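Clustard adds a drop-off for black clothing

The clothing reuse shop Clustard will start taking black clothes and fabric as a separate collection in May, with its own drop-off bin and its own rack at the back of the store.

Until now everything brought to the shop on Zeton Street went into the same bins and was divided by size. The shop says black items sat longer on the racks than any other color last winter, mostly due to uneven fading. Two black T-shirts that look the same under a ceiling lamp can look quite different in daylight, and buyers brought a number of them back.

Under the new arrangement, black pieces will be looked over on a white surface before they are priced. Lint, pet hair, bleach spots and worn seams are easier to find that way, and a faded piece shows brown or green at the edges. Pieces that are still a solid black go to the rack. Faded ones are set aside for dyeing, and anything torn past mending is cut up and sold by the bag as cleaning rags.

In a trial that ended last month, the shop checked 573 black items. Of those, 37 were turned away, most of them for broken zippers or stretched-out elastic. The rest were sold, dyed or cut up.

Dyeing will be handled by Cârstea, the laundry two doors down, which already washes the shop's blankets and curtains. It will run one dye load a week. Cotton, linen and viscose can be dyed. Polyester cannot be done at the laundry, so faded polyester goes directly to the rag table. Wool will be accepted but sold as it is.

Prices on the black rack will start at 3 dollars for T-shirts and tank tops. Pants, skirts and sweaters will be marked one by one, as they are in the rest of the store. Dyed pieces will carry a gray tag that tells the buyer to wash them separately the first two times.

The shop asks people to follow a few rules when they bring black clothing in:

Wash and dry everything first, and leave out the fabric softener.
Empty the pockets.
Turn nothing inside out. It slows down the checking.
Keep socks in pairs, pinned or knotted together.
Do not mix in navy or dark brown. Those still go in the regular bins.

Plain fabric is welcome as well, including remnants, linings and old curtains, as long as a piece is bigger than a pillowcase. Smaller scraps can go in the box by the register, where the sewing group Custari picks them up for patches.

The black bin will stand just inside the side entrance and can be used whenever the store is open. Bags should not be left outside overnight. Several were soaked in the rain this spring and had to be thrown out.

Customers who bring in a full bag will get a coupon good for 45 days on anything in the store, including shoes and coats. One coupon will be given per visit.

Hours are not changing. The store opens at 10 a.m. and closes at 6 p.m., and the side entrance is locked a half hour before closing. Parking behind the building is limited to two spaces while the drain is being repaired, so people with large loads are asked to pull up in front, unload, and move the car afterward.

The mending table will also stay where it is, next to the fitting rooms. Black thread, hooks and shirt buttons are free to anyone who buys something from the rack and wants to fix it before taking it home. The shop is short of black zippers in the longer lengths and will take used ones if the teeth are complete.

A separate collection for white clothing has been suggested by customers. Clustard says it will look at that in the fall, once it knows how much rack space the black pieces need. 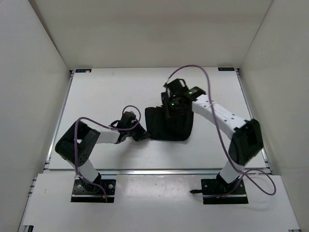
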